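Textiles and Household Claims
Handout 2: Reading a cleaning claim

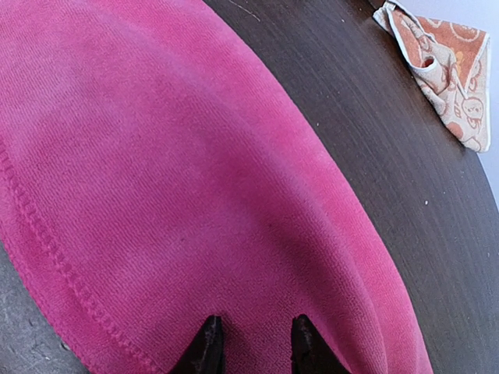 Fig. 1. Pink microfibre towel with stitched hem.

Notes by Rajeshwari Murthy, for use with the November session. Please read before the seminar, as I shan't go through it line by line.

Most of what we are told about cleaning cloths comes from people selling cleaning cloths. That doesn't make it false, but it should slow you down. The usual claim is that microfibre "removes 99 per cent of bacteria using only water". Before you repeat it, ask what was removed, from what, and where it went. A cloth that picks dirt up from one tap can put it down on the next, and the packet is silent on that point.

What we can say with some confidence: microfibre is usually polyester, often blended with polyamide, spun very fine and in many cases split. Fine fibres give a lot of surface for the weight, so the cloth holds water and grease well. Fabric softener tends to leave a coating that spoils this. Cotton also holds plenty of water, and comparisons that use a worn cotton rag against a new microfibre cloth are not comparisons at all. You will meet several.

The Verbruggen leaflet (in your pack)
Verbruggen say their cloth lasts "over 2000 washes". Look for the wash temperature. Look for the detergent, the drying method and what counted as the end of the cloth's life. I couldn't find any of them. Washed once a week, that cloth would see out most of us, so somebody must have run a machine more or less without stopping – or done a short test and multiplied. The leaflet doesn't say which.

The Duren trial
Better, though not by as much as its admirers think. Sandrine Gaillard's group swabbed 612 surfaces before and after wiping, and they do report the water temperature. But the same staff wiped and swabbed, and they knew which cloth they had. Mireille Hakim's reply is short and worth your time. She accepts the result for smooth tiles and doubts it for anything else. I side with Hakim.

Fibre shedding
Be careful in both directions. Synthetic cloths do shed fibres in the wash, and filters catch part of it. How much depends on the machine, the load and the age of the fabric, so a single figure quoted for "a wash" is close to meaningless. "Eco" on a label tells you nothing until you know who awarded it.

For the seminar
Bring one cleaning claim from a real packet, copied out word for word. Write half a page on what test would be needed to support it, including what would make you give the claim up. Shu-fen Tse has the Okow packets if you can't find one of your own.

Reading: Gaillard, sections on method only. Hakim, all of it.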